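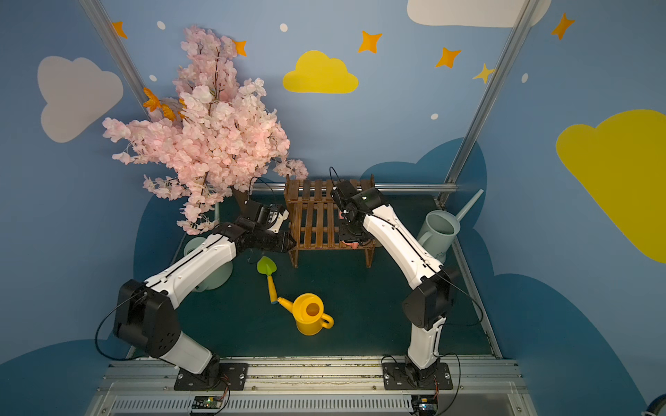 Redação do Boletim Matarmont | Segunda-feira, 21 de janeiro de 2019 | Secção: Vida Municipal

A Biblioteca de Matarmont informa os seus leitores de que entra em vigor, com a presente edição do boletim, o novo regulamento de empréstimo domiciliário. O texto foi aprovado após um período de consulta pública durante o qual foram recebidos contributos de leitores, de encarregados de educação e de docentes dos agrupamentos escolares servidos pela rede. O regulamento anterior mantinha-se em vigor desde a abertura do edifício da Rua do Falcão e já não correspondia aos hábitos de utilização do serviço, sobretudo no que respeita às reservas feitas à distância e à circulação de livros entre polos.

A alteração de maior alcance diz respeito à duração do empréstimo. Os livros passam a poder ser requisitados por quatro semanas, prazo renovável até 2 vezes, desde que a obra não tenha sido entretanto reservada por outro leitor. A renovação pode ser pedida ao balcão, por telefone ou através do catálogo em linha, com o número do cartão de leitor e a respetiva palavra-passe. Os pedidos apresentados depois de expirado o prazo não serão considerados, devendo a obra ser devolvida e novamente requisitada. As revistas conservam o prazo de uma semana, sem renovação. Os jornais do dia e as obras de referência assinaladas com etiqueta vermelha continuam reservados à consulta presencial.

Cada leitor adulto pode ter em seu poder até cinco livros em simultâneo, a que acrescem dois documentos audiovisuais. Para os leitores com menos de doze anos aplica-se o mesmo limite, ficando a inscrição dependente da assinatura de um dos pais ou do representante legal. As escolas e jardins de infância dispõem de um cartão coletivo, com condições próprias, que deve ser pedido pela direção do estabelecimento em impresso disponível na receção.

O fundo geral da biblioteca foi objeto de revisão no decurso do último ano. Foram retirados das estantes de livre acesso 1092 volumes, na sua maior parte exemplares repetidos, manuais escolares desatualizados e obras em mau estado de conservação. Os títulos com interesse para a história do concelho transitaram para o depósito e permanecem disponíveis mediante pedido, que deve dar entrada até ao fim da manhã para consulta no próprio dia. Os restantes serão oferecidos a instituições locais que manifestem interesse por escrito. A lista completa encontra-se afixada no átrio e pode ser consultada no catálogo, selecionando a opção «fundo em transição».

O espaço assim libertado permitiu reorganizar a secção infantil, que passa a ocupar toda a ala nascente do piso térreo. Os álbuns ilustrados ficam arrumados por autor e os livros informativos por assunto, com sinalética de cores idêntica à já usada no polo de Naven. A poesia e o teatro para a infância, até aqui dispersos, foram reunidos numa única estante junto à janela. Solicita-se aos acompanhantes que deixem nos carrinhos os livros consultados e que evitem recolocá-los nas prateleiras, tarefa que compete ao pessoal da biblioteca.

No polo de Lestier, o horário de funcionamento é alargado às manhãs de sábado, a título experimental, até ao final de abril. A continuidade desta medida dependerá da afluência registada e da disponibilidade de pessoal. Durante esse período, o polo receberá também as devoluções de obras requisitadas em Matarmont e em Naven, que seguirão na carrinha de circulação interna. Importa ter presente que a data considerada para efeitos de prazo é a da entrega no polo e não a da chegada da obra à biblioteca de origem.

Quanto aos atrasos, o novo regulamento abandona o sistema de coimas diárias. O leitor que exceda o prazo fica impedido de fazer novas requisições por um número de dias igual ao do atraso, contado a partir da devolução. Em caso de perda ou dano grave, mantém-se a obrigação de entregar um exemplar idêntico ou, se a edição estiver esgotada, outro de valor equivalente, a indicar pelos serviços. As coimas vencidas antes da entrada em vigor do regulamento ficam sem efeito, não havendo lugar à restituição das quantias já pagas.

O serviço de reservas sofre igualmente ajustamentos. A obra reservada fica à disposição do leitor durante cinco dias úteis a contar do aviso, enviado por correio eletrónico ou por mensagem escrita. Findo esse período, passa ao leitor seguinte da lista ou regressa à estante. Pede-se aos utilizadores que confirmem os seus contactos na próxima visita, pois uma parte dos avisos expedidos nos últimos meses foi devolvida por endereço incorreto.

A Sala Falcão, destinada ao estudo individual, mantém o horário habitual e o acesso mediante apresentação do cartão. As mesas não podem ser reservadas para terceiros nem ocupadas com objetos pessoais na ausência do leitor por período superior a meia hora. O uso de computador portátil é permitido em toda a sala, com o som desligado. As chamadas telefónicas devem ser feitas no átrio. A sala de trabalho em grupo, no primeiro piso, pode ser marcada na receção com antecedência máxima de uma semana.

Os cartões de leitor atualmente em circulação permanecem válidos até à data neles inscrita. A substituição pelo novo modelo, comum aos três polos, é gratuita e será feita à medida que os cartões caducarem. Para a renovação é necessário apresentar documento de identificação e comprovativo de morada. Os leitores que residam fora do concelho, mas que nele estudem ou trabalhem, devem juntar declaração do estabelecimento de ensino ou da entidade patronal.

O regulamento integral está disponível em papel nos balcões de Matarmont, Naven e Lestier, existindo em cada um deles um exemplar em caracteres ampliados. As dúvidas sobre a sua aplicação podem ser apresentadas presencialmente ou por escrito, ao cuidado do serviço de leitura pública. As sugestões de aquisição continuam a ser recebidas em impresso próprio, com indicação do autor, do título e, sempre que possível, da editora.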